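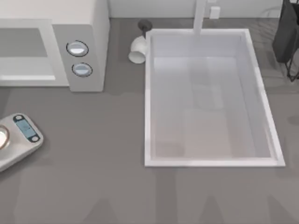
The simulated counter used for Geton task development, with the scale, microwave and sink in their working positions.

Posted in: Workplace & Technology
August | By the Ní Mhurchú Communications Office

Ní Mhurchú Catering operates two production kitchens, one at Bindosstead and one at Plokcombe. Between them they prepare 1,252 meals on a standard service day. Over the past year the company has been introducing Geton, an automated handling system for repetitive counter work: moving cups and bowls, placing ingredients on the scale, clearing items to the sink and loading the drying rack. Each task is developed in simulation before any equipment is assigned to it in a kitchen. The gallery on this page presents views from that work, together with notes on what the change means for the employees whose duties are affected.

The counter was selected as the first area of work following interviews with staff at both sites. Employees described weighing and clearing as the duties that most often interrupted cooking. They also said that these duties fell unevenly, with newer employees spending whole shifts between the scale and the sink. Under the agreement reached with employee representatives in the spring, no position at either kitchen is to be eliminated as a result of the Geton program, and any employee whose main duty is automated must be offered training before the equipment enters regular service.

Training takes place during paid hours. Nine employees at Bindosstead have completed the first course, which covers starting and stopping the system, clearing a fault, and deciding when a task should be returned to a person. The last of these subjects was added at the request of the employees themselves. Several had worked with an earlier conveyor installation and recalled that there had been no clear rule on who was permitted to stop it. Under the present procedure, any employee on shift may stop a Geton station at any time and is not required to give a reason in advance. Stoppages are entered in the shift log and reviewed each month by the site manager and an employee representative.

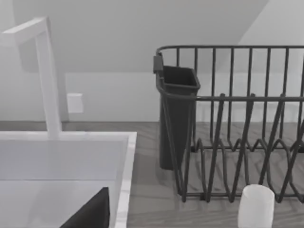

Dish rack and utensil caddy beside the sink. A white cup stands on the counter in front of the rack.

Rack loading has drawn more comment from staff than any other task. Experienced dishwashing employees load by habit, and those habits differ between the two kitchens. Bindosstead places plates from the back of the rack forward; Plokcombe leaves the slots nearest the caddy free for lids. The development team spent time with both groups, and the differences are now recorded as separate task settings. Employees at Plokcombe have asked that their names be kept on the written version of their method, and the company has agreed.

Some concerns remain open. Staff have pointed out that the slower moments at the sink were also the moments when people talked, and that supervising a station is more solitary than washing beside a colleague. Shift patterns at Bindosstead have been adjusted so that two employees are assigned to the wash area during the evening period. Pay grading is also under discussion – the current scale has no category for station supervision – and a proposal is expected before the end of the year.

Weighing tasks will follow the rack work. Employees who hold food safety responsibility will continue to check and sign for every recorded weight, and the authority to discard a batch stays with the cook in charge. The company has set aside 200 hours of paid staff time for review of the simulated tasks, to be divided equally between the two kitchens.
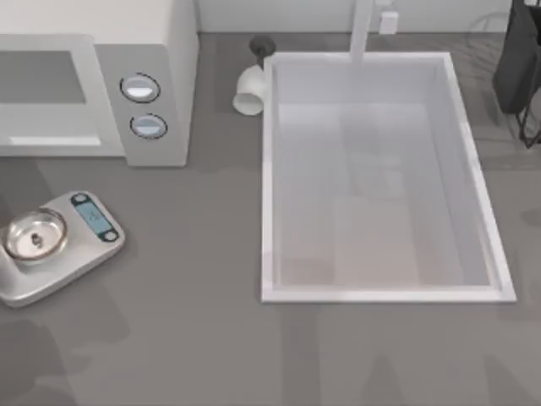 Salvador Vilela wrote that the review hours matter more to him than the equipment does, and that he would like them protected when the kitchens are busy. "If the hours are the first thing canceled in a bad week, people will stop offering corrections," he added. He also asked that the stoppage log be posted where the night shift can read it.

Both requests have been forwarded to the site managers. Employees who wish to take part in the next round of task review may give their names to the shift office at either kitchen. Printed copies of the training outline are available at the same location.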